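# Soltomer bin-picking method

Soltomer is a grasp selection method for taking small rectangular parts out of an open bin, one at a time, with a jointed-finger gripper on an industrial arm. It comes as a software package with a trained model, a test protocol and the full results log. Orix supplies it to research groups and to integrators who want to check the method on their own parts before they commit to a cell.

## What it does

Most bin-picking software ranks grasps by how well the fingers fit the part. Soltomer ranks them by how much room the fingers have on the way in. For each part it can find, the planner works out the space on both long sides, the distance to the nearest wall and the angle at which the gripper would have to come down. A part that lies flat against a wall scores low, even when it is in plain view. A part that stands clear of its neighbours scores high and is usually taken first.

When no part scores above the threshold, the planner chooses a push. One closed finger moves the part away from the wall or out of a cluster, the arm retreats, and the bin is measured again. Pushes are limited to two in a row.

## Test set-up

The results on this page come from the Odoi test bench. The parts are plain bars in two lengths, tipped into a sheet-metal bin with sloping walls. Shallow layers were used on purpose – with few parts left, wall contact matters more than stacking, and that is where our earlier planner, Iloleo, lost most of its time.

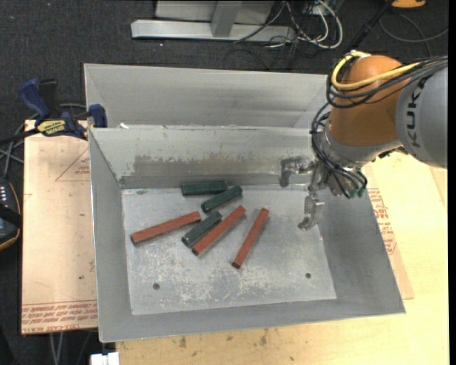
Each run starts with a fresh layout and ends when the bin is empty or when the planner has failed on the same part three times. The bin is not moved or shaken during a run. Layouts are stored, so a run can be set up again by hand from the overlay supplied with the protocol.

## Results

| Measure | Iloleo | Soltomer |
|---|---|---|
| Pick attempts | 447 | 447 |
| Failed attempts | 58 | 15 |
| Failures with wall contact | 39 | 9 |

Both planners were given the same number of attempts, on the same bench and with the same gripper. A push does not count as an attempt, but it does add to the cycle time. Full timings are in the log.

The remaining wall failures were mostly parts lying along the base of a wall, where the push slid them sideways and left the gap as it was. A second push direction is being tested and is not in the current release.

## Limits

- Rigid, straight-sided parts only. Round parts roll when pushed and have not been tested.
- One part size per model, or two if the widths match.
- Bin walls must slope outwards. Straight walls need a narrower finger.
- Shiny parts may need a matt coating for the measuring step.

## What is included

- Planner and trained model
- Test protocol with layout overlays
- Results log for both planners
- Calibration routine for the arm and bin position

Grippers, arms and bins are not supplied. Finger dimensions are entered in the set-up file and should be measured again after any change of fingertip.

The method was developed by Jianguo Xue, who also answers technical questions about the protocol. Requests for an evaluation copy go through the Orix enquiry form; please give the part dimensions and the inside depth of your bin.

Page updated Jul 31, 2025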